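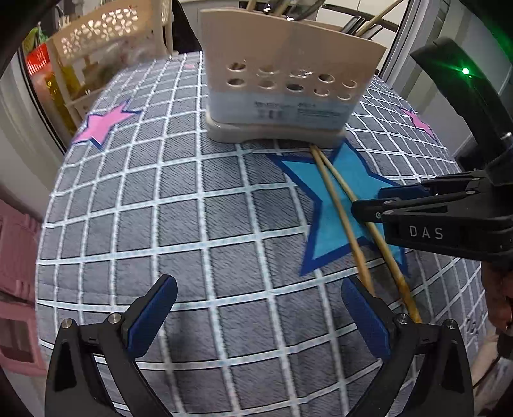
Budget thread for hand-held grippers, round two! We've got the go-ahead to plan for a second set at Prirberg and I'm far too excited about it, so please talk some sense into me. Our current job is tabletop chores: picking things up, moving them over, putting them back in the holder, all done by people holding the grippers in real kitchens and dining corners. I went into the first order thinking the costly part would be the grippers themselves and everything else would be small change. Then you sit down with a pair of long wooden chopsticks lying on a patterned tablecloth, one gripper in front and a second one coming in from the side, and you start to see where the money wants to go. Thin, tan, a bit worn, stained lower down. They are a brilliant test of finger pads and a rotten thing to practise on with tired ones. So my draft list for the next order is 4 grippers (two pairs), 8 sets of spare pads, a charging station, and a box of household bits. What would you add, and what would you cut?

hindmont_hopeful
Last updated 24 September 2021

---

padsandscrews

Oh lovely, a shopping thread. More pads. I know eight sets sounds like plenty but it goes quickly once you have more than one pair working. I'd also put small screws on the list. The pivot screws on ours are the first thing I check in the morning, and I've spent a silly amount of time on my knees looking for one on a kitchen floor. A little tin of spares costs next to nothing and saves an afternoon.

Otherwise your list looks good to me. Two pairs is a nice number to run.

---

mugtree

Going to disagree on the two pairs! We did exactly that in February and one pair sat in its case most of the time. The slow bit for us was never the kit, it was having enough people who'd got the knack. Chopsticks are a good case. A new person takes a good few sessions before they stop chasing the things round the table. I'd buy one pair, and put the rest into paid practice hours. You can always order the second pair later when you have hands to hold it.

---

hindmont_hopeful

That's a fair point and I hadn't put a single practice hour in the budget, which is a bit embarrassing. My worry with one pair is what happens when something goes wrong with it. We lost 9 working days last time waiting for a repair and everybody just sort of stood about making tea.

---

mugtree

Nine days is painful, I'll give you that. Did you ask for a loan unit? We get ours through Matura and they put a loan pair in the contract once we asked. It wasn't offered, we had to bring it up, but they were very nice about it.

---

padsandscrews

Still think owning the spare beats borrowing one. A loan pair turns up with different wear on the pads and you spend the first morning getting used to it. With chopsticks you really feel that!

---

quietrota

Can I put in a word for the box of household bits? It's the cheapest line on the list and the one I'd double. Everyone buys nice clean new things and then wonders why the work gets harder in somebody's actual home. Get worn chopsticks, mixed lengths, wooden and plastic. Get three or four different utensil holders too, some with a tray underneath and some without, because dropping a stick into a narrow rack that's already half full is its own little art. And tablecloths, plain and busy. I bought 40 odds and ends from the market and the charity shop and it was the best fun I've had on a work budget, ever.

Label the box, though. Mine got put away in someone's cupboard and we ate lunch with half of it.

---

hindmont_hopeful

Right, doubling the household line, I love this. Has anyone tried the Chae pads? I've been told they're softer and grip round things better, but I can't find anyone who's used them for long.

---

quietrota

We had one set. Super on chopsticks and pens, I was thrilled with them. Less good on anything heavy, they squash. I'd get two sets to try before putting them in a big order.

---

mugtree

Agree with that. And ask how long they take to arrive, ours were slow.

---

hindmont_hopeful

New draft, then. Three grippers instead of four, so a working pair plus one spare. Six sets of our usual pads, two of the Chae ones. Tin of screws. Household box doubled. Charging station stays. Whatever's left goes on practice hours, and I'm going to ring about a loan unit too.

---

padsandscrews

Three! I can live with three. Make it two tins of screws.

17 comments · 6 shares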